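Vomeck fabric shaver, rechargeable one, gray. Five months in

Posted 2026-08-24

Quick one because I keep getting asked in the comments under the sweater storage post.

Bought it in March, paid full price, no freebie. Needed something for the couch mostly. Cheap knit throw, cat, you get the idea. Old shaver ran on AA batteries and ate them.

What you get: shaver, USB cable, little brush, 2 spare blades. No pouch. The Pokow one comes with a pouch and costs less so that annoyed me a bit.

Battery. Good. Did the whole throw plus two cardigans on one charge and the light was still green. Takes forever to fill back up though, I leave it overnight. You can't use it while it's plugged in. Box doesn't mention that anywhere, found out mid sleeve.

Shaving. Very good on wool, very good on acrylic. Couch cushions fine if you go slow. Fleece, meh. It sort of skates over the top and you have to go back the other way. Three height settings, I only ever use the middle one. Lowest setting put a tiny hole in a sock. My fault probably, had it bunched up.

Noise is my main gripe. It's LOUD. Higher pitch than the old one. Cat leaves the room.

Lint bin is small, fills up in no time on anything fluffy, and the lid is stiff. I've dumped lint on the rug more times then I'd like. Empty it over a trash can.

Thin stuff: be careful. Anything slippery wants to creep up into the guard. Lay it flat on a hard table, pull it tight, highest setting, barely touch it. Or just don't. I snagged a running shirt and now there's a shiny little line across the back. For that kind of fabric I've gone back to a sticky roller and leaving the pills alone. 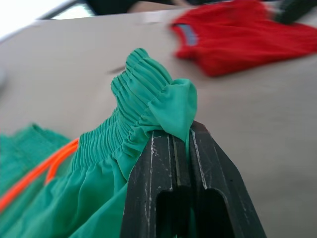 Bright teal-green, light and a bit shiny. Roller only for this kind of thing.

Compared to the Eide I had before this: Eide was quieter, nicer in the hand, but the blades went dull in 10 weeks and replacements were never in stock. Vomeck blades still on the first set. Spares are easy to find too, Cirkedard had them last time I looked.

Saw 2,423 ratings on the store page, a lot of the bad ones are about the switch failing. Mine's ok so far. It does feel loose, will update if it dies.

Would I buy again? Yeah, for wool and couches. If you mostly own gym clothes skip it, get a roller.

Pros: battery, blades, strong motor
Cons: noise, tiny bin, no pouch, won't run pluged in

4 out of 5. Would be 4.5 with a better lid.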